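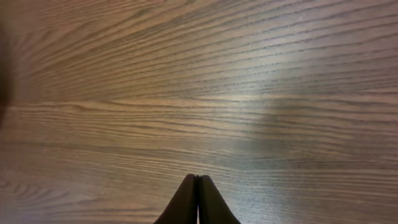

Questions I get about the supper club

I run a small supper club from my front room in Totumville, and the same questions land in my inbox every week, so I've finally typed up the answers. Last updated Nov 4, 2024.

How many people come?
Six of you, plus me running in and out with plates. I tried eight once and someone ended up eating their pudding on the stairs, so six it is.

Do I have to know anyone?
Not at all! Most people book one or two seats and meet the rest over the soup. If you're shy, tell me and I'll put you at the kitchen end, where you can talk to me while I stir things.

What will we eat?
Four courses, whatever's good that week. I buy my veg from the Karaca farm shop and I don't plan the menu until I've seen what they've got (last month it was squash, squash and more squash). You'll get the menu by email two days before.

I'm vegetarian / coeliac / allergic to nuts. Is that OK?
Vegetarian and vegan are easy. Gluten-free is fine too if you tell me when you book, though there's flour about in my kitchen, so I can't promise it's safe for coeliacs. For a serious nut allergy I'd have to say no, sorry. It's a home kitchen and I bake with almonds all the time.

Can I bring wine?
Please do, I don't sell any. There's no corkage, and I've got glasses, a corkscrew and plenty of fridge space. I make a jug of something without alcohol every time as well.

Where do I park?
My street is permit only until 8pm. The Stamow Road car park is 300 metres away and free in the evenings. If you're coming on the bus, get off at Ukeck Lane and walk back past the chip shop.

What if I have to cancel?
Up to a week before, you get all your money back. After that I've usually ordered the food, so I'll only refund you if I can fill the seat. There are 200 people on the waiting list now, so I normally can!

Do you do gift vouchers?
Yes, for one seat or two, and they last a year. For Christmas presents, please ask by the first week of December, as I write them all out by hand and my handwriting gets worse the more I rush.

Can I have the recipe for the plum cake?
It's my gran's and she said no. I do ask her again every year.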